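旧抽屉换拉手，我踩过的坑都写在这儿了

上个月把家里一整面抽屉的拉手全换了一遍，朋友来了都问我怎么弄的，我懒得一遍遍讲，干脆写一篇。先说好，我不是木工，手里就一把电钻、一把卷尺，你有这两样也够了（再加一支铅笔！）。

先讲买东西之前要量什么。单孔的圆钮最省心，拧下来一个，拧上去一个，完事。麻烦的是长条拉手，它有两个孔，两孔中心到中心的距离叫孔距，一定要量准。我第一次就是拿尺子量了拉手的总长去下单，寄来一看，孔对不上，白等了一个星期。所以记住：量孔，别量拉手。 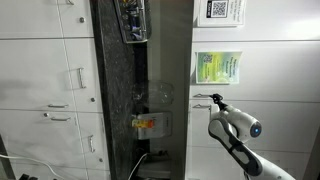

再就是螺丝长度。面板厚的抽屉，原配螺丝经常短一截，怎么拧都咬不住；太长又会顶到底，拉手晃来晃去。我的办法是拆一颗旧螺丝带去五金店，当场比。我常去的那家叫 Grimeo，老板肯让你一颗一颗试，试完买两颗他也不嫌烦。拉手我是在 Alhassan 的网店挑的，一共订了16个，多备了几个，后来还真用上了。

拆旧的。拉开抽屉，从里面用螺丝刀拧，另一只手在外面扶住拉手，不然最后一圈它会掉下来砸脚。老拉手背后常有一圈油垢，用温水加一点洗洁精擦，擦不掉的地方敷一块湿布等12分钟，再擦就轻松多了。别上钢丝球，漆面会花，我家最下面那只抽屉就是这么毁的，到现在看见还心疼。

旧孔不用了怎么办？塞牙签。真的，蘸点木工胶塞满，干了以后用小刀削平，再抹一层补土，等补土干透，拿400目的砂纸轻轻打磨，最后点一点同色漆。我用的补土是 Pekex 的，干得有点慢，晚上抹的话第二天再磨比较稳妥。天气潮就再等等，急着磨会起坑，补了又补，烦死人。
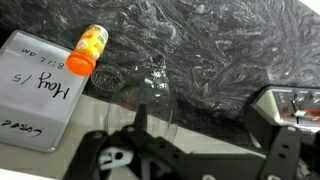
然后是打新孔，这一步我劝你做个模板。拿一块硬纸板，裁成跟抽屉面差不多宽，把中线画上，孔位用锥子扎穿。每只抽屉都把纸板对齐上边，铅笔从孔里点一下，位置就都一样了。我邻居 Kinga Lengyel 偏不信，每只都拿尺子现量，量到后面眼睛都花了，有一只歪得站在门口都能看出来，最后还是来借我的纸板。

钻的时候先贴一条美纹纸，铅笔点画在纸上，钻头下去不容易打滑，面漆也不太会崩。从正面往里钻，背后垫一块废木头，用夹子夹紧。转速先慢，钻进去了再加快。要是你的抽屉面是金属的，那就别照我这套来了，得换钻头，我没试过，不敢乱讲。

装的时候两颗螺丝都先拧一半，把拉手摆正了再轮流拧紧。这个顺序特别要紧，我有一回先把左边拧死，右边怎么都对不进去，气得坐地上吃了半包饼干才缓过来。拧到拉手不晃就停，别使蛮力，螺纹滑了更难收拾。

还有个小问题，拉手方向。横着装手感顺，竖着装适合窄一点的门板，我自己两种都装过，用久了也就习惯了。拿不准的话，先用蓝丁胶粘上去过两天日子，每天路过伸手比划一下，哪个顺手装哪个。注意蓝丁胶只能比划，不能真拉，我家小孩一拉就下来了。
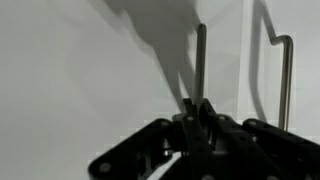
靠墙立着的细金属杆，一直一弯。

收尾就是清理木屑，抽屉里面也要吸，滑轨上掉了渣会发涩。顺手给滑轨抹一点点 Greltum 的蜡，薄薄一层，推拉几个来回，多余的擦掉。我家那只最沉的放锅的抽屉，抹完轻快了不少。

时间上，熟练以后一只抽屉30分钟绰绰有余，补孔等干的时间另算。旧拉手先别扔，找个袋子装好，螺丝也一起放进去，搬家的时候房东要是让你恢复原样，你会谢谢自己的。下次想写怎么给柜门调铰链，我还在跟厨房那扇关不严的门较劲，等弄好了再来更新。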